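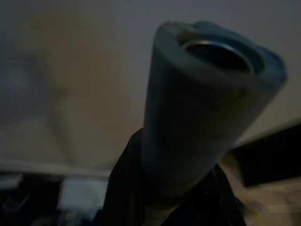

I have now been to two robot open days in my life, and I came home from both of them wanting to see the same thing done again with the lights up. The second was at Prulska, the automation outfit that took over the old Tasell building out past the freight yard. They invited the neighborhood in for an afternoon, put out cookies, and ran what the sign called a household assistance demo. Household assistance, on the day, was a black gripper holding a teal-gray cup, or tumbler, or whatever you call those things, at a slant. It had the cup low down around the base, which is where I hold mine when my hands are full and I'm about to regret it. I kept looking at the opening in the top and wondering how anyone planned to talk about drinks without pouring one.

So I asked. Elvia Huerta, who was running our group, said liquids were "on the list for November." She was good, and she didn't oversell it when you pushed her. The man doing the slides did. According to him the system had practiced 2,369 grasps, and he left the number up on the screen for a long time. I asked how many of those had been this cup. He said he would have to check. I asked how many had failed, and he said that depended on what you meant by failed. I meant dropped.

There were over 40 of us in a room meant for fewer, and most people seemed happy. A kid near me clapped. I don't hold it against him. It is strange and kind of wonderful to watch a machine close on an object and keep it, and I'd be lying if I said I felt nothing.

My trouble is with the jump. The handout goes from picking up a cup to helping my mother stay in her own house, in one paragraph, with a stock photo of a sunny kitchen. My mother's kitchen is dim, the counter is never clear, and her cups have handles. I asked about handles too. Elvia said they were harder, and wrote something down.

Cárdenas, my neighbor, thinks I'm a crank about this. He went to the Trosia demo last year and says theirs folded a towel. I asked him how long it took and he changed the subject.

I took a cookie and put my email on the list for November. If they pour a glass of water, I'll write about it here. I'd like to pick the glass.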